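Barden Household Waste Diary

Text records of what people in Barden put out for collection, and what they thought the rules were. Current release: June 2025.

Contents
What is in the set
How entries were gathered
Fields
Known problems
Uses
License and contact

What is in the set

The set holds 700 diary entries in one CSV file, plus a short table of the local sorting rules. Each entry is a few sentences written by a resident about one bag of trash. Entries come from 99 households in 11 streets. Most are in English. A small number were written in other languages and translated by Zivska, a translation bureau in town, and those carry the flag "tr".

There are no addresses in the file. Street names were replaced with letters, and the key was destroyed when the release was made. 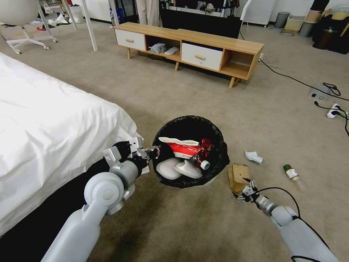

How entries were gathered

Households got a paper booklet and filled in a page each time they tied up a bag. They were asked to write down the room it came from, the things they remembered putting in, and anything they had been unsure about. Pages were typed up by hand. Spelling was left alone except where a word could not be read — those are marked [?].

An entry can be up to 600 characters long. Longer pages were split in two and share the same page_id.

Fields

page_id: number of the booklet page
street: letter, A to K
room: kitchen, bath, bedroom, other
text: the entry as typed
unsure: items the writer was not certain how to sort, separated by semicolons
lang: "en" or "tr"

The room field was filled in by the household, and people used it loosely. "Other" covers garages, hallways and home offices.

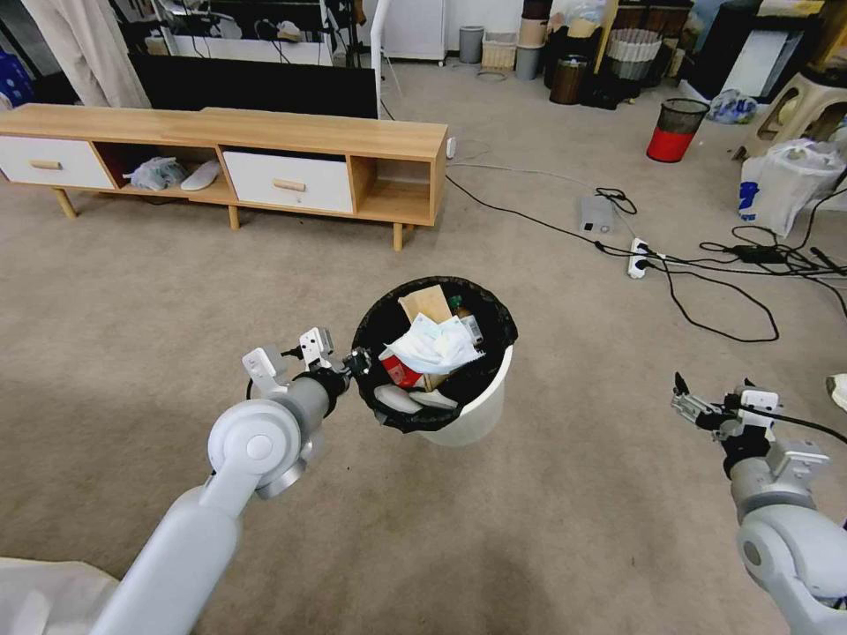

Mixed trash in a lined bin, with cardboard at the back.

Known problems

Bedroom bags are thin on detail. Many of those pages say "tissues etc." and stop there.

Cardboard shows up under several names (box, carton, card, packaging). We did not merge them. The Gamage word list, included as gamage.txt, maps the common ones if you need a single label.

Bottle caps are the item most often listed under unsure. The rule on caps changed while the diaries were running, so an answer that looks wrong may have been right on the day it was written.

Weights were never recorded.

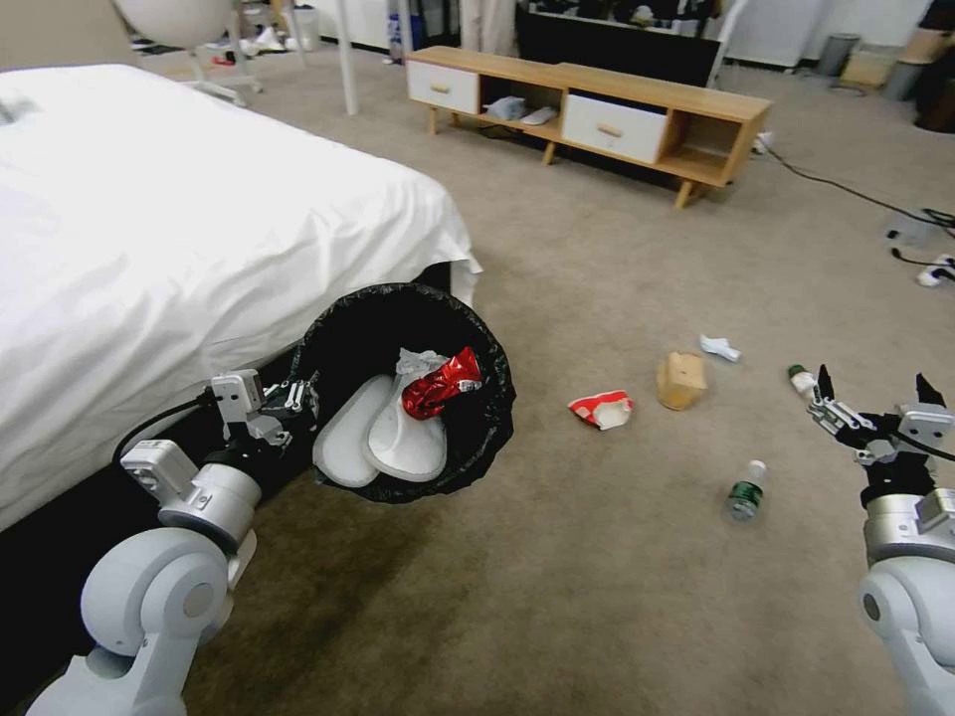

Photo: Plonura

Uses

The set suits work on plain-language sorting guides, search terms for council web pages, and simple text classification. It should not be used to estimate how much waste a home produces. Households chose to take part and probably sort more carefully than their neighbors.

Please do not try to link entries back to streets or people.

License and contact

The entries and rules table are released under CC BY 4.0. The word list is under the same terms. Corrections can be sent through the issue tracker — give the page_id and the word you think is wrong. The next release is planned for September and will fix the split pages that lost their second half.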